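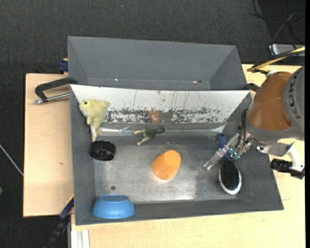 Will anyone on the returns team lose their job when the picking arms go live? The company has committed in writing that no permanent position will be cut through the end of the trial, and the union side has asked for the same wording to cover the year after it.

Cindari > Staff Forum > Minutes

14 May 2020
Minutes taken by Rui Arruda

Present: staff side (day and evening shifts), operations, health and safety, HR. Apologies from the night shift representative, who sent notes.

1. Minutes of the last meeting
Agreed, with one correction. Item 4 should say that the Azevedo building keeps its own break schedule. It had been written down as under review.

2. Update on the arms
Operations reported that the first cell, on the mixed goods line, is still running in test only. The arm takes single items out of one bin and places them in the one behind. It is slow with soft goods and with anything shiny. Wutosura, who supply the software, want another 2,950 test picks before they will sign off, and these will be done on the day shift.

The staff side asked who stands with the cell during testing. At present it is whoever is free, which means the sorting bench runs one short. Operations accepted that this is a problem. A named operator will be put on the cell for each test session and the bench will be covered from the Rominik pool.

3. Jobs and grades
HR repeated the commitment given above. 88 permanent staff work in returns today. The plan is for 70 to stay on sorting and inspection and for the rest to move to cell operation, repair or outbound. Moves will be by choice first. If there are not enough takers the matter comes back to this forum before anything else is done.

The staff side said people have heard different numbers from different managers and want one sheet they can read. HR will write it.

There was a long discussion about grade. Cell operators will clear jams, restart the arm and decide when an item has to be handled by hand. The staff side's view is that this is more than sorting work and should be paid as such. HR said the job description is not finished. Not agreed. Carried forward.

4. Pace of work
Evening shift raised that the screen by the test cell shows picks per hour, and that a team leader compared it with the bench out loud. Operations said the figure is for the engineers. It will be taken off the floor screen. No one is to be measured against the arm, and team leaders will be told so.

The night shift notes made a related point — if the arm takes the easy items, the bench is left with the awkward ones and the hourly target stops making sense. Operations agreed to look at the target again in July with the shift representatives in the room.

5. Safety
Operators are to stop the cell before reaching into a bin, including for a dropped item. A reminder has gone out. Health and safety asked for a second stop button on the aisle side. Operations will get a price.

Noise was raised. Readings to be taken with the cell running and again with it off.

6. Training
The first course is two days and has room for eight. 117 people across both buildings have put their names down, including some from outbound. Staff side asked that places not go only to those who already know computers. HR will draw names within each shift. Evening staff will be paid for the full day if the course runs in the morning.

7. Any other business
The lockers by door 3 are still broken. Facilities to be chased again.

Actions
HR — one-page sheet on numbers and moves; draft job description for cell operator
Operations — named operator for test sessions; figure off the floor screen; price for stop button
Health and safety — noise readings
Rui Arruda — send item 4 to the night shift, chase lockers

Next meeting to be set once the job description has gone round.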